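Ticket: Schubladen-Policy bricht bei neuer Kameraposition ein
Projekt: Brimska / Küchenaufgaben
Status: in Bearbeitung
Angelegt: August 18, 2020

Hallo zusammen, ich mach das mal als eigenes Ticket auf, im alten Thread findet ja keiner mehr was. Kurz der Stand: Wir haben die Policy mit 200 Demos auf der Schubladenaufgabe trainiert, und mit der alten Außenkamera lief das richtig schön. Dann kam die neue Kameraposition dazu, und seitdem setzt der Greifer oft zu weit links an und schiebt am Holz entlang. Mit der Front selbst kommt er klar, sobald er sie mal hat - es hängt wirklich am Anfahren.
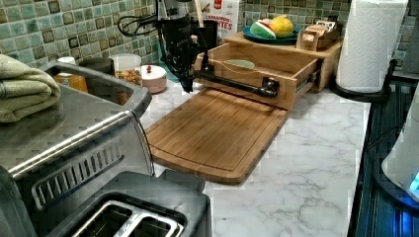
Foto: Anjani Nugroho / Tuvberg

An genau dieser Stelle, Greifer an der Schubladenfront, trennt sich bei uns gut von schlecht. Was ich bisher probiert habe:

Learning Rate halbiert und 900 Schritte nachtrainiert. Kein Unterschied, die Kurve sieht hübsch aus und der Arm macht denselben Quatsch.

Kalibrierung neu gerechnet, zweimal, einmal mit dem Tool von Trileo und einmal zu Fuß. Beide Ergebnisse liegen dicht beieinander, die Extrinsik würde ich also erst mal rausnehmen.

Bildausschnitt beim Training zufällig verschoben. Das hilft ein bisschen! Aber eben nur bei kleinen Abweichungen, und die neue Ansicht ist alles andere als klein. Von oben sieht man viel Arbeitsplatte und den Arm nur noch von rechts unten reinkommen, da muss sich das Netz komplett neu orientieren.

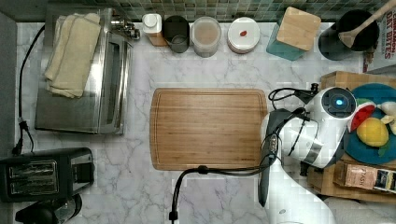
Anjani Nugroho: Hast du mal die Außenkamera ganz weggelassen und nur mit der Handkamera trainiert? Bei Sydorenko hatten wir denselben Versatz, und da hat das Modell die Handkamera schlicht ignoriert. Probier sonst Dropout auf den ganzen Außenkamera-Stream, nicht nur auf einzelne Patches.

Oh, das ist gut, danke! Hab ich gleich über Nacht laufen lassen, alle 200 Demos, 40 Versuche pro Variante, Startpositionen jeweils gleich.

Nur Handkamera: Der Versatz nach links ist weg, dafür sucht der Arm am Anfang ewig rum. Wundert mich wenig, die sieht halt immer nur einen kleinen Fleck von der Küche. Wenn sie über Brett und Armatur hängt, steckt da über die Schublade nix drin.
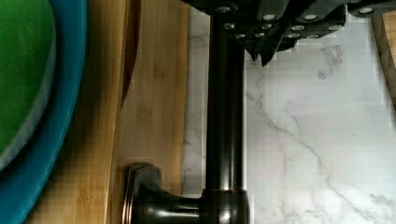
Handkamera, Blick auf Armatur und Schneidebrett

Beide Kameras mit Dropout auf dem Außenstream: klar die beste Variante bisher. Nur noch 6 von 40 Versuchen gehen daneben, und der alte Linksdrall taucht dabei gar nicht mehr auf. Die Fehlschläge sind jetzt eher zögerliche Anfahrten, die ins Zeitlimit laufen.

Ich lass das Ticket trotzdem offen. Mir fehlt noch der Gegentest mit der alten Kameraposition - nicht dass wir uns da was kaputt gemacht haben. Die Configs aus dem Juni liegen noch auf dem Server, die Dropout-Rate trag ich heute Abend im Wiki nach. Anjani, schickst du mir noch euer Skript für die Auswertung? Meins wirft die Zeitüberschreitungen mit den Fehlgriffen in einen Topf.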